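Shop tips: bench rules for the gripper arm

Typed up fast on Wednesday before the 80 new sign-ups come through. Most of this is from Spyros Sotiropoulos at the Dinham shop, some is mine. Print it, tape it by the switch.

Before power on
Sleeves up, lanyards off, hair tied. One person drives, that person calls "live" out loud. Everyone else behind the tape. E-stop within reach of the driver's free hand, not on the shelf. Press it once at start of day, check it really kills the arm, then reset.

Speed
Slow mode for any new object. Stay there untill you've had 16 clean picks in a row. Drop one, start over.

Approach
Fingers open wider than you think. Come in level, one finger each side, stop short and look at both gaps. If one side is tighter, back off and shift over before you close. Don't let the closing finger shove the part across, thats how things tip.

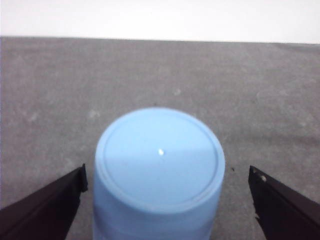

Blue cylinder between the fingers, gap still wider on the right.

Round stuff is the worst for this. Rolls if it goes over. Stand it up if it will stand.

Fingers
Look at the tips every morning. Run a thumb along the inside edges, power OFF. Chips and rough spots go in the log with the date. We swap ours at 3000 cycles no matter how they look, last pair got pulled at 2370 for a crack. Keep a spare pair in the drawer. Labeled.

Surface
Brush it down between sessions. Crumbs and slivers get under a base and then nothing sits flat. Lint roller works better then a vacuum on anything fuzzy.

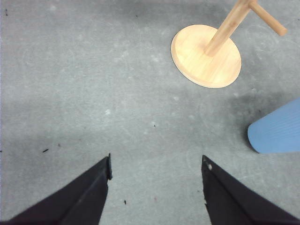

Anything with arms or pegs on it (mug trees, hooks, racks) gets its own keep-out zone. Measure from the end of the peg, not from the base, people always forget this. Give it a hand's width all round. Parts you aren't using go out of reach of the arm completely.

Shutting down
Arm parked, fingers open and empty. Power off at the wall. Initial the sheet.

The Genivham folks use a key switch instead of the sheet, fine too, just pick one and stick with it. Battery storage rules are on the other page, need to redo those.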